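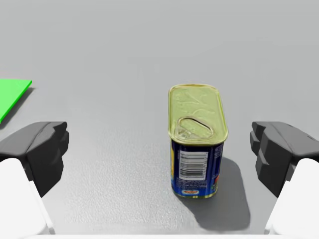 Noura wendet ein, der Spitzenring sitze immer noch ein Stück neben der Flucht, und sie würde ihn vor dem Lackieren noch einmal lösen. Sie hat recht. Mit dem Föhn angewärmt, gedreht, über den Blank gepeilt, jetzt stimmt es!

**24. September 2025, Rutenbau, Spinnrute auf Jomaveck-Blank**

Der Blank ist 216 cm lang, zweiteilig, und er macht mir richtig Freude. Ich hatte ihn im Februar schon in der Hand und fand ihn damals zu weich, aber mit dem kürzeren Griff lädt er sich wunderbar auf, bis weit ins Mittelteil hinein. Overlap zweimal bestimmt (rollen unter Druck, dann mit Klebeband markieren), beide Male dieselbe Stelle.

Rollenhalter trocken angepasst. Unterbau aus Kreppband taugt mir nicht mehr, diesmal Hülsen aus Hartschaum, aufgerieben mit der konischen Feile. Sitzt saugend. Lino hat mir seine Feile geliehen, die muss noch zurück!

Ringabstände erst nach Tabelle, dann statisch geprüft: Schnur durch, 100 g an die Spitze, danach langsam mehr. Zwischen dem dritten und vierten Ring lief die Schnur am Blank an, also den vierten etwas Richtung Spitze gesetzt. Danach eine Kurve, die man sich einrahmen möchte.
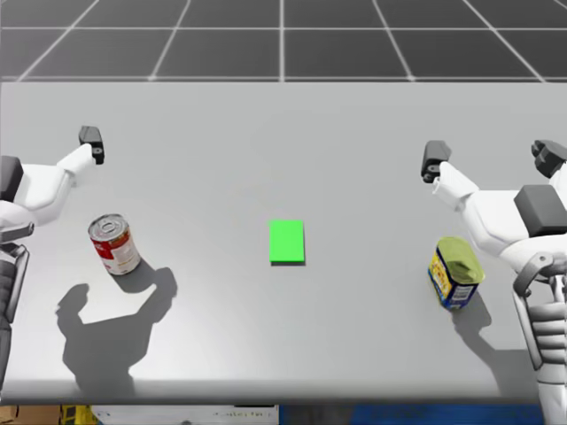 Wie viele Lagen Bindegarn kommen unter den Leitring? Eine einzige als Unterwicklung, stramm und Windung an Windung, darüber dann die eigentliche Bindung über den Ringfuß.

Garn ist das dunkelgrüne in Stärke A, Zierwicklung in Kupfer. Beim Einziehen der Endschlaufe ist mir eine Bindung aufgegangen, weil ich zu knapp geschnitten hatte. Neu gemacht, mit längerem Ende geht es viel entspannter. Ringfüße vorher flacher schleifen, die von Relton kommen vorn recht stumpf an und das Garn klettert nicht sauber hoch.

Lack: Stenutach, Zweikomponenten, mit Spritzen dosiert (getrennte Spritzen!), auf Alufolie ausgegossen, damit die Blasen rausgehen. Erste Schicht dünn, Motor auf 4 Umdrehungen pro Minute. Das zieht so schön ins Garn ein, ich stand viel zu lange davor.

Gewicht komplett mit Ringen, ohne Rolle: 139 g. Olumide hatte auf mehr getippt.

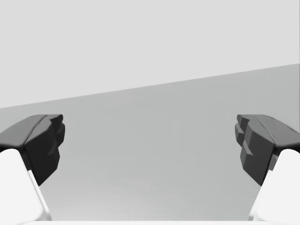

*Abb. 3: Greiferfinger, geöffnet, vor grauer Fläche*

Offen:

- zweite Lackschicht, Raum vorher staubfrei wischen
- Abschlusskappe verkleben
- Beschriftung über dem Griff, Yetunde hat die ruhigere Hand
- Wurftest mit 10er und 15er Gummifisch, Schnur von der alten Rolle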